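News > Space > Missions

Dusura sends first pictures after thirteen weeks of silence

5 October 2017

The small probe Dusura is talking to the ground again. Engineers at the Drurnstead tracking station received a clear signal from it on the second night of this week, and by the next morning they had the first two pictures from its narrow camera. Both show the asteroid Issahaku, which the probe passed in September while its main transmitter was switched off.

The transmitter was shut down by the on-board computer in the summer, after a fault in the power supply. Since then the probe could send only a very weak tone, enough to say that it was alive and nothing more. All commands had to be sent without any reply, and the team had to wait until the flyby was over before they could know if the camera had obeyed them.

"We sent the list of commands and then we went home," said Wichai Onsri, who leads the operations group at Drurnstead. "It is a strange feeling. Normally you see after some minutes that each step is done. In this case we had a piece of paper with 230 lines on it, and we had to believe in it."

The asteroid is roughly 16 kilometres long and turns very slowly. Before the flyby it was known only as a point of light, and its shape was calculated from the changes in brightness. The calculation gave a body like an egg. The new pictures show that one end is much flatter than expected, with a wide shallow hollow in it, and that a long ridge goes from the hollow to the other end. The team has not yet decided if the hollow is an old impact crater or a place where a part of the asteroid has broken away.

The surface is very dark. It gives back so little sunlight that the exposure times in the command list were almost too short, and the first picture needed a lot of work before the ridge could be seen in it. The second is better. It was taken a little later, when the sun stood lower over the ridge and the shadows were longer.

More pictures are waiting in the memory of the probe, but they will come slowly. The main transmitter works now at low power only, and the station can listen to it for a few hours each night – the rest of the time the antenna is booked for other missions. Measurements from the dust counter will be sent first, as they take little space. After that come the remaining pictures, starting with those from the closest part of the flyby. Mr Onsri expects that the last of them will be on the ground before spring.

The cause of the fault is also clearer. The values recorded on board show that one of the two power converters became too warm several times before it failed. The second converter took over, as it should, but the computer read the short drop in voltage as an emergency and closed everything which was not necessary for survival. A change in the software, sent up last month, allows a longer drop before the computer reacts. The failed converter will stay off.

What the probe will do next is not decided. There is fuel for one more small change of course, and two other asteroids could be reached with it. One of them is bright and would be easy to photograph, but the meeting would be very fast. The other is dark like Issahaku and the probe would pass it more slowly, though at a greater distance. The science team will make a proposal when it has seen all the pictures from this flyby.

The shape model of Issahaku will be made new. A first version of the new model is planned for the winter, and the two pictures can already be requested from the press desk at Drurnstead.

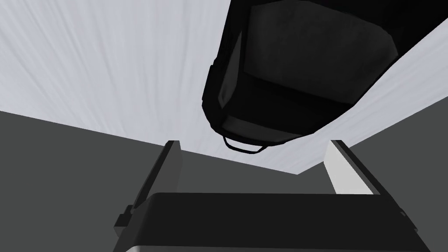
Computer rendering: a large black object seen from below.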